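Online Conduct and Reporting Project: progress report to the Senden Fund
Osutville College, Student Services
7 June 2022

The grant pays for one full-time post and the licence for Jidero, the reporting tool students use to tell us about abusive posts and messages. The post was filled later than planned, so the first stretch of work was done by existing staff on extra hours. Spending is now back in line with the budget.

Since the last report we have received 127 reports through Jidero. Of these, 32 were about accounts we could not link to anyone at the college, and those were passed to the platform concerned. We still wait too long for answers from the platforms, and in several cases the post had been deleted by its author before we heard anything.

The reporting form has been cut from four screens to two. Students can now attach a screenshot without logging in, which was the most common complaint about the old version. All 3956 enrolled students were sent the new link by email, and it has been added to the back of the student card. 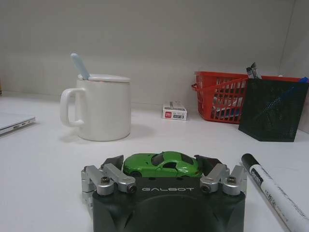

A reply from the students' union to our draft said that the form was easier to use but that people who report something still don't know what happens next. It asked for a short message at each stage, even when there is no news. We agree. Jidero can send these automatically and we expect to switch them on before August.

Training has been given to 52 staff, mostly personal tutors and the residence teams at Correa Hall. The session covers how to save evidence, when to call the police and how to speak to a student who has been named in a report. Teaching staff at the Correa site have not yet been reached and dates are being arranged.

Two items are behind schedule. The written policy on posts made from private accounts is with the college's solicitors, and the page explaining appeals cannot go up until it comes back. We ask the Fund to move the deadline for both to the end of August. No extra money is needed.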